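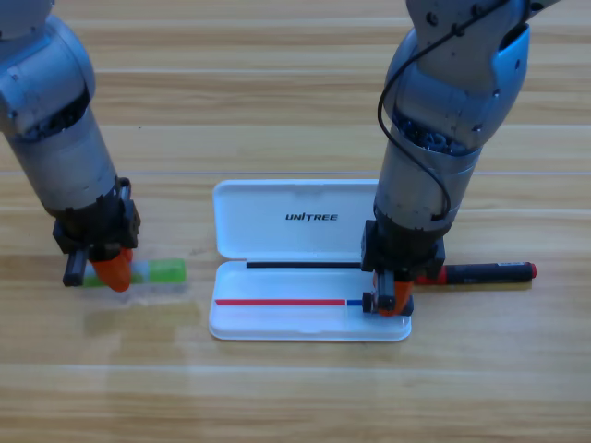
Dristwood Scorecard

The Dristwood Scorecard is a yearly tally of stock market forecasts, kept by the newsletter writer Clotilde Perrin and published each 1st November on the Tradell site. It grades calls as right, wrong or void. Supporters treat it as a measure of skill, a claim that rests on thin evidence.

Method

A call counts if it names a stock or index, a direction and an end date. Perrin does the grading herself, including for her own calls, and the rules for marking one void have never been published in full. The first edition covered 537 calls from 18 writers. Of these, 225 were graded right and 50 were thrown out as too vague – a label that seems to have been applied loosely.

Criticism

Dorian Gaillard, a former editor at Leblanc, argued that the Scorecard rewards small, safe calls. A writer who says a rising index will rise a bit more gets the same point as one who spots a crash. He also noted that no call is weighed by how much money a reader would have made or lost.

The rival Zamotov list, started in July of the following year, scores by return instead. It has its own problems – trading costs are left out – and the two rankings rarely agree.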